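**Staff Forum: Guest Laundry and Linen**

**Topic: Folding denim with elasticated sections**

**m.amoah** (Mohammed-Awal Amoah, Tangen House), 08/12/2023

Colleagues are asked to comment on the folding of denim garments returned to guest rooms. The present guidance covers flat seams only. Gathered panels spring open when stacked.
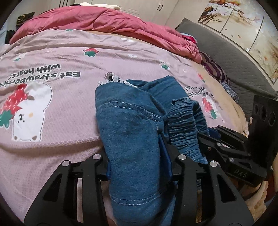 I propose that the garment be laid on the bed, the elasticated part turned inward, and the rest folded over it in two stages.

**linen_desk_2**

The Fedilness site does not support this. Turning elastic inward leaves a ridge in the denim. We roll such items.

**m.amoah**

Rolled items do not fit the Mirix shelves.

**urance_laundry**

We have used both methods. Rolling is acceptable for children's sizes. For adult sizes we fold, with any trim left on the outside so that it is not crushed.

**linen_desk_2**

Noted. We maintain our objection for heavy denim.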